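Harasym Dual-Arm Sorting Project

The Harasym Dual-Arm Sorting Project is a student project in robot handling, run as a two-term course option. It was set up by Raffaele Monti and is now led by Sadia Hashmi. Students program two arms mounted on one rail to move small parts between a tray and an open bin. 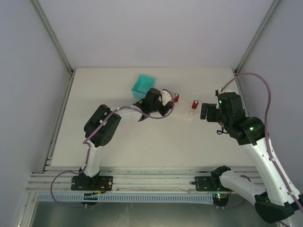
Each team has 2 terms to complete the work. The first covers joint limits, gripper control and safe stops; the second covers shared workspace rules, under which one arm must hold its position while the other crosses the center of the table. Control code is written in Grokero, a teaching library maintained by Nadiia Stetsiuk.
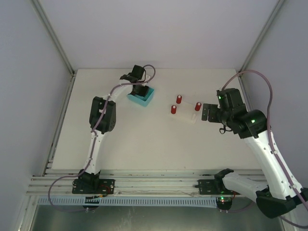

Grading is based on logged runs. A run counts as valid if neither arm enters a zone reserved by the other – a contact between arms voids it. In the May session, teams logged 396 runs, of which 357 were valid. Reports are due on 1st November and are marked by Myroslav Yurchenko.

See also: Kevudel (student robotics club); Jondine Cup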